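Shop Tips > Builds > Two-Arm Fetch Bot > Basket Work

Tips from the fetch bot build, bottle shelf edition

Quick ones, typing between runs. Studlow is our shared shop, the bot is Jimetti, and the job is dull on purpose: hold basket, get soda off shelf, put soda in basket. Sounds easy. 24 evenings so far.

Basket first. Get a plain plastic shopping one with a slotted grid and a wire handle. Fold the handle DOWN before the hand goes anywhere near it. A handle standing up is a trap for fingers. Then hook the fingers over the rim, don't pinch a slot. Slots look handy but the plastic flexes and the grip readings go all over the place.

Only grip as hard as you need. We started way too high and cracked a rim. Went down in small steps until it slipped, then back up two steps. Our number is 668 on the Prirkier driver board, yours will be diffrent. Write it on tape and stick it on the bench, you will forget.

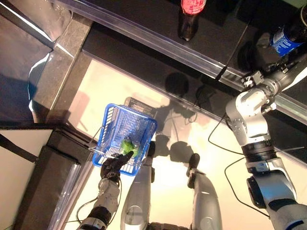

Cables. Leave slack at the elbow and wrist, then bend the arm through its full reach BY HAND with power off, before you zip tie anything. Too tight and it tugs a connector out, too loose and it snags on the shelf lip. Velcro ties till you're sure. Check them again after every long session.

Shelf lips: clear plastic edging is a pain. Depth sensor looks right thru it. Strip of matte tape along the front while you calibrate, peel off later. Same for glossy shelf tops, the bottles show up twice. Turn the lights down a notch if you can.

Bottles. Come in from the side, fingers around the lower half. Grab by the cap and it swings. Full ones only for testing! An empty bottle weighs nothing and tells you nothing, and it squashes. Lift a little, wait a beat, then pull back over the lip. Going straight back catches the base every time.

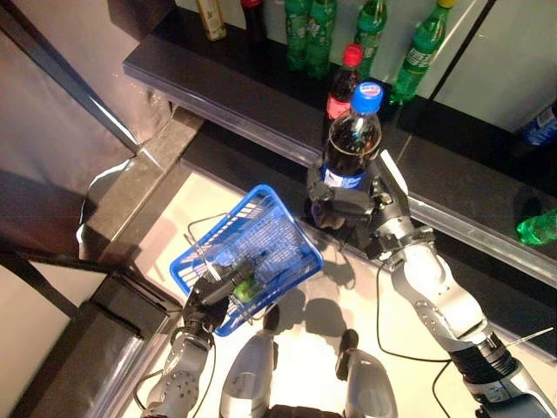

Log the fails, not just the good ones. 718 grabs logged as of last week. Most of the bad ones were the same two things, approach too low or the neighbor bottle getting bumped. Leave a finger's width between bottles to start with, close the gaps up later.

Don't reset the shelf too neat either. Mix up the colors, put a couple on their sides. A bottle lying down is its own problem and needs its own grasp, don't let the upright one try it.

Basket arm: park it low and keep it still while the other arm works. We had both going at once and the whole thing leaned. Slow is fine.

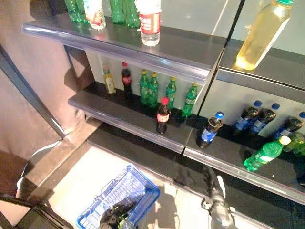 Blue basket on the floor, other hand up by the lower shelf.

Money, since people ask: 2175 in parts so far, shelf not included. Wrist joints were the worst of it. Safavi fasteners are OK but use thread locker, they back out. Small drop, wipe the excess, let it sit overnight. Mark each one with a paint pen so you can see if its turned.

And keep a towel close. Soda on a gearbox is a bad night.

Comments (4)

benchrat_08: matte tape on the lip fixed mine too. I used painters tape, left a bit of goo after a month though

slotcar: how are you stopping the basket from tilting when the weight's all at one end?

shop tips author: we don't really. Drop the first bottle close to the holding hand, helps some. Working on it

mudroom_maker: would love the grip settings for small bottles. Mine shoot out like soap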